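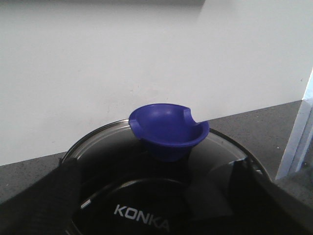

# The arm in the Bistport kitchen

The Girus arm has been working the back counter at our Bistport site since August. Varnholm cooks lunches for 64 people on this site and sends another 116 out to the Chevalier building, and most of the small jobs between cooking and serving used to fall to whoever was nearest. Lifting lids, moving cups, shifting pots along the counter. The arm now does part of that, on some shifts, and the rest is still done by hand.

This page shows the work at the counter. We put it together for staff at the other sites who have asked what changes when the arm arrives.

The main change is the order of the morning. The counter has to be laid out before the arm starts, so the early cook comes in, wipes down and sets things in their places first, and only then begins on the vegetables. Naomi Mussa worked out the layout we use. She keeps the cups well apart from each other and gives anything with a shiny rim plenty of space.
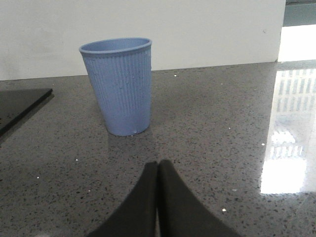 She also changed what we buy. Plain, light plastic cups are easier for the arm than heavy mugs, and the mugs have gone back to the staff room. Some people were annoyed about that and said so at the time.

Someone on each shift is now down on the rota as the arm's minder. It is a proper duty with its own line, and it means you are not on pans. The minder watches the first few moves, stops the arm if a cup is about to go over, and writes down anything it dropped or missed. The book has 400 entries so far - a lot of them just say "lid". New starters do two shifts alongside a minder before they do one alone.

Lids were the hardest thing to get right. A tall knob gives the fingers something to close on, and a flat one does not, so we went through the cupboards and put the flat ones on the high shelf for hand use only. Getting the fingers to come in at the right height, under the shelf and clear of the wall, took most of the autumn.

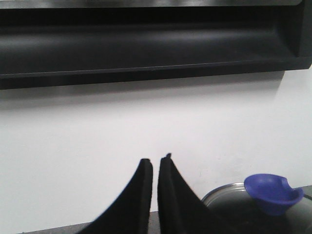
**Varnholm Catering, Bistport Kitchen Team**

Annick Hoarau runs the late shift and was against the arm at first. Her view now is that it has taken some of the reaching and lifting off her wrists and has given her more writing to do. She would like the minder's book to be shorter. We are looking at a tick sheet.

No hours have been cut at Bistport. Two people have moved from the back counter to serving, both at their own request, and one has since moved back.

What we still do by hand: anything hot, anything made of glass, and all the cleaning. The fingers are wiped at the end of each shift with the same cloth and spray as the counter, and the minder signs for it.

If you want to come and see it, ask the kitchen office for a morning slot. Please wear flat shoes and tie long hair back, and stay behind the yellow line while the arm is moving.

Page last changed March 31, 2018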